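5.3 Teaching a shelf by hand

Before the Mimik shelf unit can tidy a bay alone, it must be shown how the bay should be faced. The operator wears the head camera and does the work with bare hands, at the real shelf and with the real goods. The arm stays parked during the whole of this section. Please do section 5.2 (camera calibration) first, also when the camera was calibrated on another bay the same day.

You need: the head camera with a charged battery, the Lometti controller switched on, and the key for the MacKinnon mounting rail. One person is enough.

CAUTION: Turn the mode key to TEACH and take it out. If the key is in AUTO, the arm can start when the recording is closed.

1. On the controller, open Bays, choose the bay number and press New Lesson. Select the packet type. For stand-up pouches choose "soft, upright".

2. Stand in front of the bay so that the shelf you will teach is in the middle of the preview. The shelf below should also be visible, as its front lip is used as a second reference line. Slotted uprights are good reference points too, do not cover them with posters.

3. Press Record and wait for the short tone. Then put the fingers of one hand on the front of the first packet. Keep the other hand at the front edge of the shelf, where the camera can follow it.

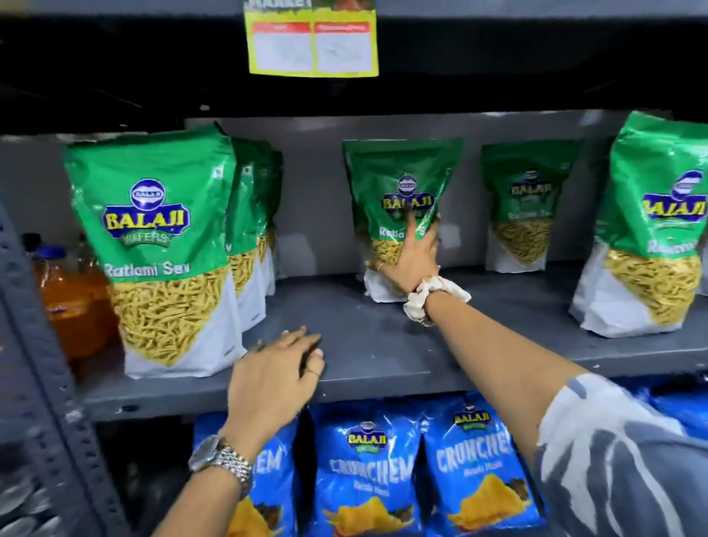 4. Move the packet to its place slowly and let it stand. Hold still for 2 seconds before you open the hand. The controller takes the grip and the final position from this pause.

5. Continue with the next packet, always from the front of the row to the back. Do not lean so far that your head goes under the upper shelf.

Note: A lesson can have 18 packet moves at most. If the shelf needs more, close the lesson and start a second one with the same bay number. The controller joins them itself.

6. When a packet leans or has a crumpled top, correct it with the same hand which holds it. Both hands on one packet are recorded as a two-arm move, and the unit has only one arm, so such a move is refused later with the message E-41.

The free hand may lie flat on the shelf beside the packet, palm down. The software reads a flat hand as "not working" and ignores it.

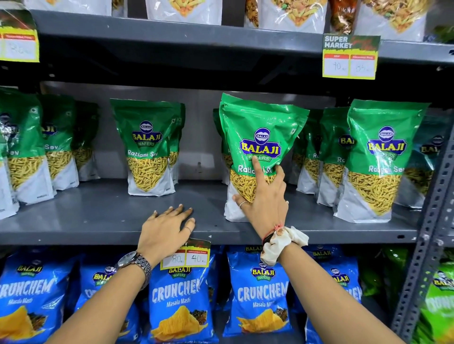
Price tags which hang from the shelf edge must be marked as keep-out areas. Touch each tag on the preview after the recording and press Mask. A tag may hang in front of the goods on the shelf below, and without the mask the gripper can pull it down together with the packet. If the shop changes the tags to another size, mask them again. The lesson itself can stay.

7. Press Stop and read the result. The frame counter must show at least 300. A shorter recording is not accepted. The largest lesson we have stored in our own test store has 1,394 frames and needs no special settings.

8. Save the lesson. If the controller is connected to Civance, wait until the cloud symbol is green before you switch off the camera.

Continue with 5.4, First run at low speed.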